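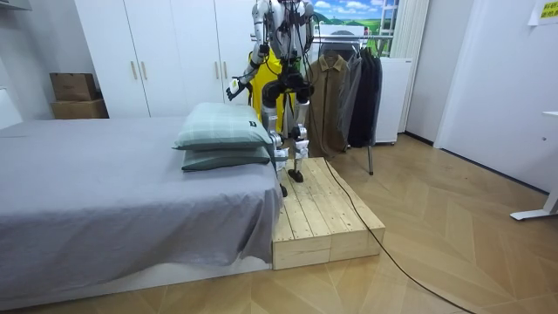
Best way to get sunscreen marks out of cotton pillowcases?
Posted by Wonia, October 7, 2020

Hi all, hoping someone has cracked this one. I've got a set of plain cotton pillowcases that have gone a rusty orange colour along one side, and I'm pretty sure it's sunscreen. I put it on my face in the morning, flop down for a nap after lunch (don't judge!) and I reckon it's been rubbing off for months. They've been through the wash heaps of times on warm with ordinary powder and the marks only seem to get brighter. I tried bleach on one and it went a lovely shade of apricot. We're on bore water here if that makes any difference. I'd rather not chuck them, they were a present and they've gone beautifully soft.

3 replies

Tistwood
Put the bleach away! Some sunscreen ingredients react with iron in the water and you end up with what's basically a rust stain, and chlorine bleach sets it harder. Bore water is often full of iron so that'd be my first guess.

What worked on my collars was dish liquid rubbed in dry, left for 20 minutes, then rinsed. After that I used lemon juice and salt on whatever was still orange and hung them out in the sun for the arvo. Rinse really well before you wash again. I had to do the worst one twice and there's still a faint patch if you know where to look, but it's under my head so who cares. Keep the lemon away from anything dark, I wrecked a navy tea towel that way. And don't put them in the dryer until you're happy with the colour.

Hivach
just dye them. did mine grey in a bucket, no regrets

Londoño
Agree with the first reply about the iron. You can also get a rust remover made for fabric from the supermarket laundry aisle, but read the back of the pack, wear gloves and NEVER mix it with bleach. Give the apricot one a very good rinse first. I keep an old pillowcase for naps now and swap it over at bedtime, bit of a faff but it's saved the good set. Does your washing machine have a filter on the inlet hose? Mine was filthy.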